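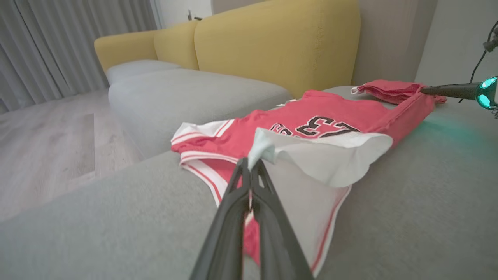 The Thursday League Comes Back to Prerby

The gym on Beddoe Street had been locked for two winters when Heledd Probert got hold of a key. She wanted a place to play basketball after work. In August she taped a notice to the door of the bakery, and by the second session there were enough people for three teams.

Prerby is a town of small leagues that come and go. The mill had a team once, and so did the bus depot. When the mill closed, the players drifted to Hukent, where the courts are better but the drive is long.

The new league costs 5 dollars a night. The money goes to lights and floor cleaner. A used scoreboard came from a school sale for 300 dollars, and the left side still drops a digit when it gets cold.

"I hadn't run in ten years," says Melina Dimitriou, who plays guard for a team called Endero. "My knees told me so for a week."

Games start at 7 p.m. and run in two halves. Players call their own fouls, and the arguments are short. Dilwyn Prydderch, the oldest on the roster, shoots free throws underhand and makes most of them.

Probert would like to fix the roof next. The quote is on her refrigerator, and she has started asking local shops for help.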